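Notes for the Himesgate parks and recreation evening, second slot, 7 p.m.
Speaker: Raffaele Vitale

Start without the slides. Wait for the back rows to sit.

I coached under-twelves at the Widmer Street diamond for 5 seasons, so I want this thing built as much as anyone here. I also read the proposal twice, and I have some trouble with it.

The proposal in one breath: the city keeps the land, the Nomness Foundation pays for a turf infield and a small grandstand, and the youth league runs the place. The sign out front will say Nomness Park. Fine. I don't care what the sign says. Ask who cares, move on if it's quiet.

Next, the number on the flyer. It says the park will "serve 2484 young athletes." I asked where that came from. Bożena Grabowska at the league office was kind enough to send me the sheet. It is every sign-up for every sport, added together. A girl who plays softball, soccer and basketball is in there 3 times. Last spring the league had 700 kids in baseball and softball combined. Seven hundred is a good number! Why not print that one?

(Pause. Bożena may want to answer. Let her.)

Maintenance. Everybody tells you turf takes care of itself. Turf needs grooming, it needs infill, and one day it needs replacing. The gift covers construction. I looked for a line about year nine or year ten and didn't find one. Müzeyyen Kaplan asked the same question at the May meeting and was told it was "being looked at." By whom?
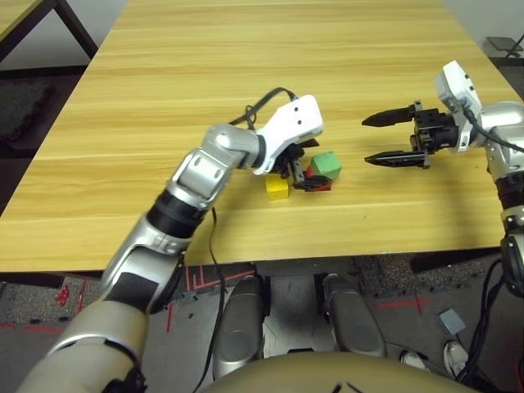
Now the indoor season, page four of the proposal. They want to turn the old Renditz warehouse into a winter training room, with batting cages and what the plan calls a "skills lab." I've read that paragraph a lot and I still can't tell you what a skills lab does for a ten-year-old who drops his back shoulder. Maybe there's a robot arm in it, with a black gripper on the end, reaching over a table. I would still want to know who is throwing batting practice. Cages, nets, a decent floor and a coach who shows up. Price those first, then come back to me about the lab.

Hours. The draft schedule gives the league weekday evenings and gives "partner programs" the weekend mornings. Partner programs means travel teams that pay. Teodor Zawadzka will say the fees keep the lights on, and he may be right, but I'd like to see the fees. If neighborhood kids get the field only when it's getting dark, then say so on the flyer.

What I'm asking for tonight:

Print the real player count.
Put a replacement fund in the agreement, with a yearly amount.
Hold weekend mornings for the free league until the first of the month, then rent what's left.

Cyprian Kwiatkowski has copies of the draft agreement by the door. Read section six before you sign the support letter.

Questions. Repeat each one into the mike. Stop at 7:40, the dance class needs the room.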